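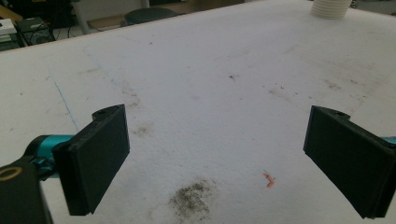
4. Recording the cup task by hand

The Vosex cell repeats what your staff show it. Attendants who used to set out cups all shift now spend part of it recording with hand-held grippers. Plan 2 seated attendants per cell, working in turns.

4.1 Check that the table is clamped to the frame and that the stool is clear of the cables.

4.2 Take one gripper in each hand and sit facing the board.

4.3 Rest both grippers near the front edge, jaws pointing inward.

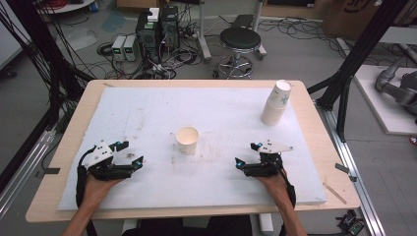 Figure 7. Grippers at rest, one cup on the board, nested cups toward the far edge.

4.4 Press Start, move the cup to its mark, and return to rest. Save the take.

4.5 Stop after 147 takes and change attendants. A full set is 455 takes.

NOTE — Marks on the board do not affect recording. Replace the board only if it is torn or no longer lies flat.

CAUTION — Do not loop cables around the wrist.

4.6 Enter each attendant's recording time as regular work in the Dostside roster. Rejected takes are not charged to the attendant. Questions about reassigned shifts go to Marilou Cabrera, site lead at Ultusmont.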